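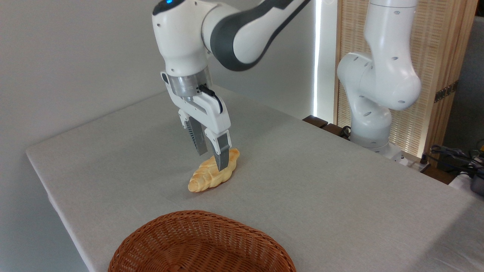

White robot arm and gripper over a cloth-covered table.

Questions I get about the Flosoreo Sunday league side

I've been player-manager at Flosoreo for a while now and the same questions land in my inbox every preseason, so I finally typed up my answers. If yours is missing, write to me and I'll add it!

Do I need to have played before?
Nope. We run 2 teams. The firsts are fairly serious (Anneli Kallio picks that squad and she will want to see you track back), and the reserves take pretty much anyone who can jog and laugh at themselves. I started in the reserves as a left back who couldn't kick with his left, and I was there longer than I like to admit.

When can I come and try out?
Open sessions start in July, but you can turn up to ordinary training any time in the season. Bring shin guards. I have a couple of spare pairs in my trunk and you really don't want them.

What does it cost?
The season fee is $200, which covers the field, the referees and your jersey. You can split it into two payments, just tell me before the first game. Your first three sessions are free.

I'm a goalkeeper. Do you need one?
Yes! Always! Radymyr Demchenko is terrific but he works shifts, and last spring we had Ville Kinnunen in goal for the game at Weso. Ville is a winger. We lost 6-1 and he still talks about the one save he made (okay, it was a good save).

Who plays in the derby and can my family come?
The derby is against Lindqvist, home and away, and everyone can come. It's the one game where we get a proper crowd, roughly 100 people if the weather's decent. Park on the street behind the far goal, the lot fills up early.

What formation do you play?
4-4-2 on paper. By halftime it's usually something else, depending on who's puffed. Arvo Hirvonen would like us to try three at the back and I've told him we'll give it a go in a friendly.

Are you related to Arvo?
He's my big brother. Yes, he gets subbed off like anybody else.

Can I play if I'm registered with another club?
Not until your transfer goes through. Send me your old club's name and your player number and I'll file it the same evening. It normally takes about a week, and you can train with us while you wait.

What happens if a game gets rained off?
I text the group by 8 a.m. No text means we're playing, so please come even if it looks grim from your window.

Aatos Hirvonen
Updated 16 November 2025

Search this site
Enter keywords Go

Related
Match report: Reserves 2, Gedico 2
Directions to away fields
How to order a replacement jersey
Cup draw: we're away to Weso again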